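Can my college add a fee after I already accepted for the fall?

I was admitted to Stelgate as a transfer student in April and paid my deposit the same week. The tuition figure in my offer letter has not changed, but my first bill shows an extra $400 line called "campus services." It was not in the letter or on the cost page I saved. The bill is due in 14 days. Do I have to pay it, and will I lose my classes if I don't?

posted by luo_transfer
3,307 views

Skukico
Read the deposit agreement before you do anything else. Most of them say tuition and fees can change up to the first day of the term, and that sentence usually covers new fees too. Mine was in the second to last paragraph.

Then write to the student accounts office and ask for the date the fee was approved and whether there is a waiver. At my school, students taking all their classes online could get it removed, but you had to file the form before the due date.
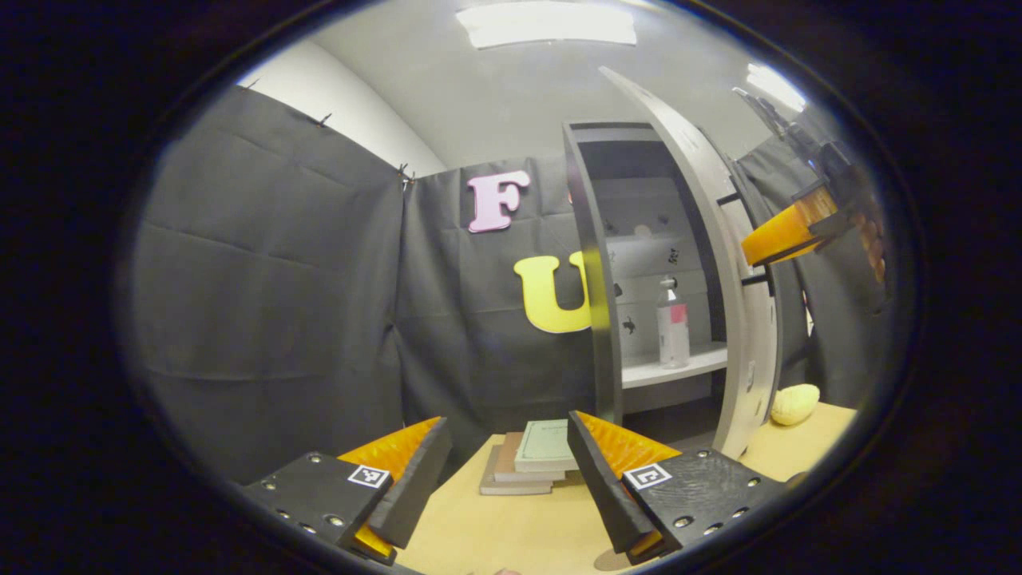
Keep the conversation in email. If you call, send a short note afterward repeating what they told you. Ask them in writing whether a disputed charge can lead to a hold on your registration. Some schools will drop you for any unpaid balance, so I would pay it and keep disputing it if you can afford to.

20 people found this helpful

nestico
They all do this. Mine went up twice. Just pay it.

2 people found this helpful

Luo
Check with financial aid too. If the fee is required, they may be able to add it to your cost of attendance, and that can leave room for more loan money. It won't make the fee go away. Your student government might also know who voted on it.

5 people found this helpful
Share (3)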